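Chapter 6
Collecting Demonstrations

Chapter 5 treated the training set as given. A table of observations and actions was handed to the learner, and the questions that followed concerned loss functions, model size and the length of the action sequence to be predicted. This chapter goes back one step and asks how the table comes to exist. In manipulation work the answer is usually that a person sat or stood at a control device, moved a robot through a task, and did so again several hundred times.

After reading this chapter you should be able to write a collection plan for a short tabletop task, state which sources of variation the plan covers, and judge from the records of a session whether its episodes are fit for training. Section 6.4 requires the notation for time-stamped observations introduced in Section 2.3. Readers who skipped that section should return to it first.

6.1 What counts as an example

An example, or episode, is a continuous recording that begins with the arm in a known posture and ends when the operator declares the task finished or abandoned. It holds at least three streams: joint positions, commands, and camera images. Other streams may be added, such as force readings or a spoken comment by the operator, but the three named here are the minimum assumed in the rest of the book.

The streams do not arrive at the same rate. In the running case of this chapter, a utensil-sorting task collected at the Hiltside laboratory, images were stored at 30 per second while joint positions came in considerably faster. The two were matched by time stamp after the session. Matching during recording is possible but makes a dropped image harder to find later.

An episode must be distinguished from a trial. A trial is any attempt. An episode is a trial that has been kept, with its label, in the training set. The ratio of the two is worth writing down for every session, as it is the first figure a reviewer will ask for.

6.2 The view from the wrist

A fixed camera sees the whole work area but loses detail when the arm passes in front of the object. A camera carried near the gripper has the opposite character. The fingers hold nearly the same place in every image, and the surroundings shift as the arm moves. For grasping, this is an advantage: the position of an object relative to the fingers can be read from the image directly, without a calibrated model of the table.

Figures 6.1 and 6.2 are wrist-camera images from the sorting task.

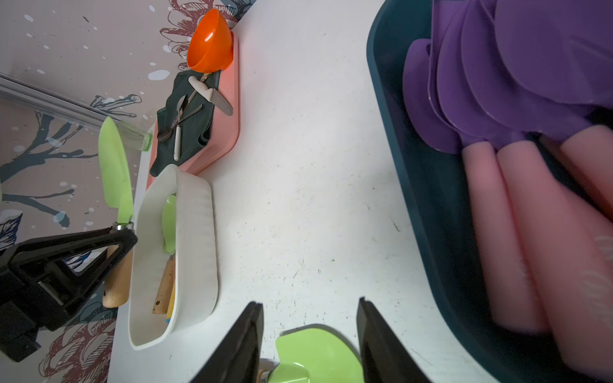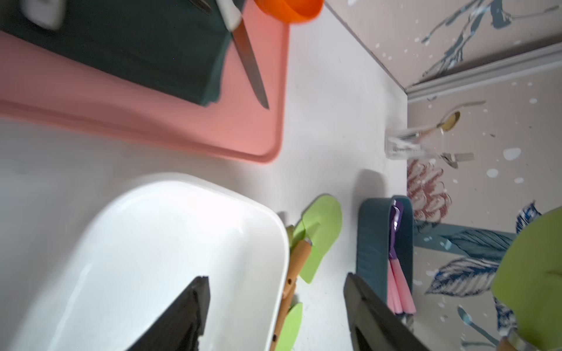
The wrist view carries a cost. When the arm is low, most of the work area may be out of sight, and a policy that receives only this view has no record of where the destination tray was. Two remedies are common. The first adds a fixed camera and trains on both views. The second gives the policy a short history of past images. The Hiltside group used the first, and Section 6.5 compares the two on the same data.

Objects of similar color present a second difficulty. A green spatula head has much the same appearance whether it is free on the table or among other green utensils, and the operator, who knows which one is wanted, may act on knowledge that is absent from the images. An example of this kind teaches the learner to choose at random. The plan should therefore state the rule by which the operator picks the next object, and the rule should depend only on what the cameras can see.

6.3 Planning for variation

Suppose that the budget allows 400 episodes. It would be simple to record all of them with one layout. The resulting policy would probably perform well on that layout and poorly when a tray is shifted by the width of a hand.

The usual approach is to list the factors expected to change in use and to decide, for each, whether it will be varied, held fixed or left alone. Typical factors for a sorting task are:

Object position and heading
Tray and basket position
Objects present that play no part in the task
Lighting and time of day
Starting posture of the arm
Operator

The last entry is often missed. Two operators given the same written instructions will differ in speed, in the side from which they approach a handle, and in how long they pause before closing the fingers. Pauses matter more than they seem to. A learner that predicts the next action from the current image cannot tell the beginning of a pause from its end, and may remain still.

The Hiltside plan defined 14 layouts, drawn on paper sheets that were consulted between episodes. Each layout fixed the trays and baskets but left the utensils to the operator, with the instruction to scatter them differently each time. This last instruction was less effective than intended. Operators asked to be random tend to repeat themselves – handles point toward the person, and the corners of the table are avoided. Later sessions took utensil positions from a printed table of random numbers.

6.4 Labels and rejection

Every trial receives one of three labels at the moment it ends: success, failure or discard. Failure means that the task was attempted in good order and was not completed. Discard means that the recording itself is unsound, as when a camera stream stops or a person reaches into the work area. The two should never be merged. Failures may be of use in training, as Chapter 9 will show, and discards may not.

A successful trial can still be a poor example. If the operator misses a handle, backs away and tries again, the recording contains both an error and its repair. Removing all such episodes gives a cleaner set but leaves the policy with no experience of the states that follow a miss. The practice recommended in this book is to keep them, mark the time of the miss, and let the choice be made at training.

The remainder of this section sets out the label format used in the exercises and the checks to be run before a session is closed.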